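Jury duty, or how I spent two days in a beige room

The summons came in October and I did what any upstanding citizen does, which is put it under a magnet on the fridge and ask for a postponement. They gave me one. The new date was 7th April, and by then I had run out of excuses and also, I think, out of magnet.

The Ondcombe courthouse is five floors of carpet. You go through the metal detector, you get a sticker, and then you sit in a room with a television bolted too high on the wall. It plays a video about how the jury is the cornerstone of our democracy. I have now seen it enough to perform it.

The waiting

I brought a novel and read the same page of it most of the morning. The man next to me had brought a whole rotisserie chicken, so clearly he'd done this before. At lunch they let us out, and I walked over to the Sesitz bakery and ate a cheese roll on the steps like a pigeon.

After lunch they called my number. It was a civil case, a landlord and a tenant arguing over a security deposit and who had ruined a bathroom floor. I had been hoping for a jewel heist.

The questions

If you have never been through jury selection, it is a bit like a first date with two lawyers who are both looking for a reason to leave. Have you ever rented? Have you ever been a landlord? Do you have strong feelings about grout? I said I had rented a place on Clondeo Street for years and never saw my deposit again. One lawyer wrote something down. The other one smiled at me in a way I'd call warm.

I was thanked and excused. I felt relieved for as long as it took to reach the elevator, and then I was insulted all the way home.

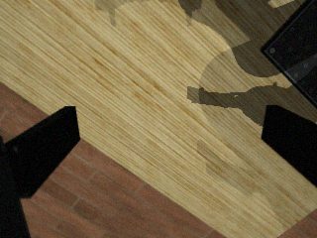 What I'd change

The pay, for a start. My check for the 2 days came to less than I spent on parking. I can afford that, grumbling. Plenty of people in that room couldn't, and you could tell who they were by how often they stepped out to call work. Somebody who loses a shift to sit under that television is paying to serve, and then we wonder why so many juries are made up of retirees and people like me.

I'd also have them tell us what happened. I still check the court website for the bathroom floor case. It says "pending." I have theories. My money's on the tenant, but then it would be, wouldn't it - they had me pegged.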